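Workshop notebook — crockery and drinks corner
May, started 9.15

Carrying on from the page with the tea stain. The drying rack is gone, the mugs have been living on a tray since, and the tray is now full, so today was mug trees.

Three candidates from the Irnstead catalogue and one Tomos turned himself at home, which he says is a coincidence. I have agreed to treat all four the same and have written that down here so he can read it.

First the list of complaints we are supposed to be curing, copied from the back of the cupboard door:

Mugs stacked two deep stick together and have to be knocked apart.
Mugs upside down on the tray leave rings.
Mugs the right way up on the tray collect things. (Suqin found a washer in hers. She drank the tea first.)
Small mugs vanish behind big ones and get reported as stolen.

A tree cures all of these and brings in new ones, chiefly that it falls over. Every mug tree I have owned has fallen over. My mother's fell over with such regularity that we called it weather.

10.05. Tipping. Hung one full-size mug on the lowest arm of each tree and nothing opposite. The Rocha, round base, went straight over and took the handle off the blue mug with the lighthouse on it. Glued the handle. It is now a pen pot and should on no account have hot liquid put in it, Tomos.
The tall Irnstead one stood, but leaned, and when I brushed the table it made up its mind. Tomos's stood. I have checked it underneath for lead and there isn't any, though the base is a good deal thicker than it needs to be and he has charged it to nobody so I can't object.
The Bulura stood. It hasn't got a great many places to hang things, and I suspect that is how it manages.

10.40. Arm angle. Measured from the upright with the school protractor. At 40 degrees the mug hangs properly, with the handle settled into the crook and the rim clear of the post. The tall one has its arms much flatter and the mugs creep outwards each time the door bangs. The door bangs all day. Put a dot of candle wax on one arm to see if it would grip and it did the opposite, as I would have known if I had thought about candle wax for a moment.

11.20. Handles. Nobody makes handles the same size. The stoneware ones from the Verkutville order have a loop you could get a fist through and they swing about like bells. The small grey sort have a tight little loop and want a thin arm. So thick arms look handsome and hold less than you'd think, and thin arms take everything. Fair enough. I still prefer the thick ones and will get over it.

Moved the trials on to the checked cloth after the lighthouse business. Cloth helps with the noise and a bit with the sliding. It does nothing for toppling, except that the squares make it easy to put a base back in the same place each time, so I've stopped drawing round them in pencil. Apologies to whoever sanded the bench.
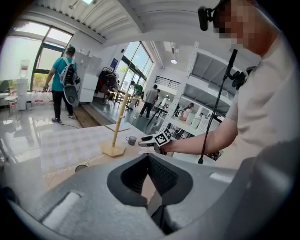
Jaime says hanging is all wrong for the small mugs anyway, they should stand by the foot of the tree where people can grab them without looking, and the arms should be kept for the big ones that take up the room. Also that a hexagonal base is the only sort that stays where it's put against a wall, and that he said so in the winter and it is probably in this notebook. I have looked. It is in this notebook. It is under a shopping list, in his writing, and the ink looks fresh to me.

1.30. Tried it his way after lunch. He is right about the small ones, annoyingly. Reaching in under a loaded arm is a nuisance, but the mug just to the right of the tree can be had in one go. With the flat of a hexagon square to the wall the thing does stop turning. Round bases creep round until all the handles face the plaster.

2.10. Price. The Bulura is 22 and the tall Irnstead a bit less. Samer wanted to know why we don't put 8 hooks under the shelf and be done with it. The shelf is plasterboard and hope. He went and looked, put a thumb on it, and came back agreeing.

2.45. Suqin hung a mug that was still dripping and the drip ran back along the arm to the post. Bare wood will go black there by autumn. Two coats of the food-safe oil, then, and leave overnight. There was 200 ml left in the tin and now there is almost none, most of the difference being on my cuff.

To do:
Oil second coat, arms first, then the underside of the base.
Felt pads? Ask Florêncio, he hoards them.
Return the Rocha. Find the box. Find the lid of the box.
Ask Tomos what he wants for his. He will say nothing, then look at the good chisels.
Lighthouse mug: pens only.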